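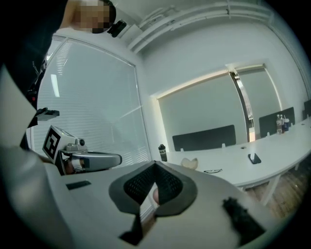 Figure 4.1. Two hand-held grippers in a meeting room, with a square marker on the one at left.

Chapter 4
Teaching by Hand: Demonstrations Without the Robot

I learned to collect robot data the slow way. You sat at a desk with a joystick, you drove the arm toward a cup, you missed the cup, and you tried again until lunch. My first decent set had 13 usable runs in it and took me a whole Sunday (I still have the notebook, and my handwriting gets worse as the day goes on). So when people started leaving the arm out of the recording step altogether, I was an easy convert!

The idea is simple enough to say in one breath. A person holds a gripper, does the job with it, and a camera on the gripper records what the gripper sees. Later, a learning program studies those recordings and works out how a robot hand should move when it sees something similar. The arm only comes in at the end, when you want to find out whether any of it took.

This chapter is about the middle part, the recordings, and about how to tell good ones from bad ones before you spend a week training on them. Our running case is the Milmont set, 3520 short demonstrations of everyday tabletop jobs, which my colleague Mostafa Kabbaj and I put together over one long April. We called the training code Sirkex, and you'll meet it properly in Chapter 6.

4.1 What the gripper knows

Start with what goes into a recording. There's the video, of course, and it's very wide, so straight tables come out curved like bananas. You'll stop noticing after a day or two. Then there's the position of the gripper over time, which we have to estimate. A printed black-and-white marker like the one in Figure 4.1 helps a lot with this kind of work: its pattern and size are known ahead of time, so a program that spots it in the video can figure out where it sits relative to the camera.

Rooms matter more than you'd guess. A plain white wall gives the tracking program nothing to hold on to, and a long white table isn't much better. Blinds are a mixed bag – lots of edges, which is great, but every slat looks like its neighbor, and the program can slide one slat over and be perfectly happy about it. Mostafa calls this the Vasiliauskas slip, after the street our old lab was on, and the name stuck with our students. We lost 12 runs to it in one morning.

The things on the table earn their keep too. Bottles, a phone, a pair of glasses: they're small, they have clear outlines, and they give the tracker something different to look at in every direction. I used to clear everything off before a session. These days I leave the clutter where it is and write down what got moved (please do write it down, your future self will be grateful).

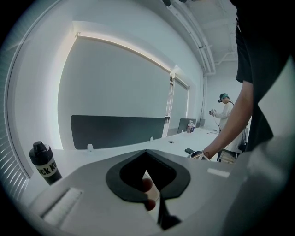 4.2 Sorting the good runs from the bad

Once the recordings are in, we score each one on a scale that runs up to 9. Most of the score comes from how smoothly the estimated path moves. Real hands don't jump across a room between one video image and the next, so if the path does, the tracking has failed there and the run loses points. The rest comes from a person watching at double speed and marking where the job starts and stops. The Statmont scoring sheet at the back of the book is the version we use now, and Exercise 4.3 asks you to try it on a short run of your own.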